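5.3 Verificação da célula de bancada Jellix após substituição de garras

Esta seção aplica-se à célula de dois braços montada sobre mesa com tapete. Executar o procedimento completo depois de trocar uma garra, um cabo de punho ou o tapete. Para a troca em si, ver 5.2.

Material necessário: chave dinamométrica, conjunto de louça de referência, suporte de pratos, cartão de registro Hundton 237.

CUIDADO — Manter as mãos fora da área do tapete sempre que os acionamentos estiverem habilitados. A parada de emergência corta o torque, e um braço elevado pode descer pelo próprio peso.

1. Desligar a alimentação dos dois braços e aguardar 50 segundos.

2. Conferir o aperto dos parafusos de cada base. Não reapertar com o braço estendido.

3. Percorrer os cabos da base ao punho. A folga deve permitir a rotação completa do punho sem tração no conector. Substituir etiquetas ilegíveis antes de prosseguir.

4. Limpar as faces internas dos dedos com pano seco. Não usar solvente.

5. Religar a alimentação e aguardar o indicador verde na base de cada braço. Se um deles não acender, consultar a tabela de falhas, código 3408.

6. No software Zuvelia, abrir Manutenção > Garras e executar a rotina de zero, primeiro no braço direito, depois no esquerdo.

Nota — "Direito" e "esquerdo" referem-se sempre aos braços do robô. Para quem está de frente para a mesa, os lados aparecem invertidos.

7. Colocar a tigela sobre o prato, no centro do tapete, e a caneca diante do suporte de pratos.

8. Iniciar o programa de verificação em velocidade reduzida. O braço direito deve pegar a tigela pela borda; o esquerdo, a caneca.

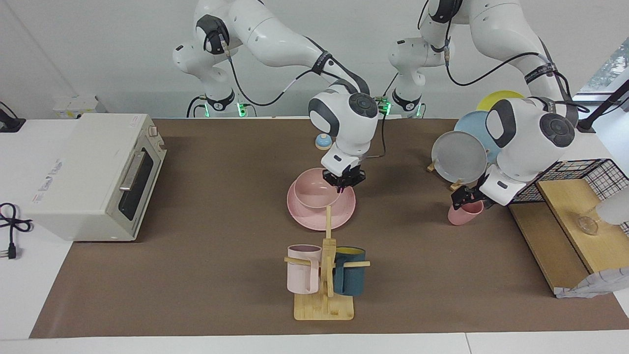
Figura 5-4. Verificação de preensão: tigela no braço direito, caneca no esquerdo.

9. Pausar com as duas peças presas e observar por um minuto. Se houver escorregamento, repetir os passos 4 e 6.

10. Retomar o programa até a posição de repouso e anotar o resultado no cartão.

Intervalo: repetir a verificação a cada 3000 ciclos, mesmo sem troca de peças. Se a falha persistir após duas repetições, bloquear a célula e encaminhar o registro a Ecaterina Preda, assistência técnica Chae.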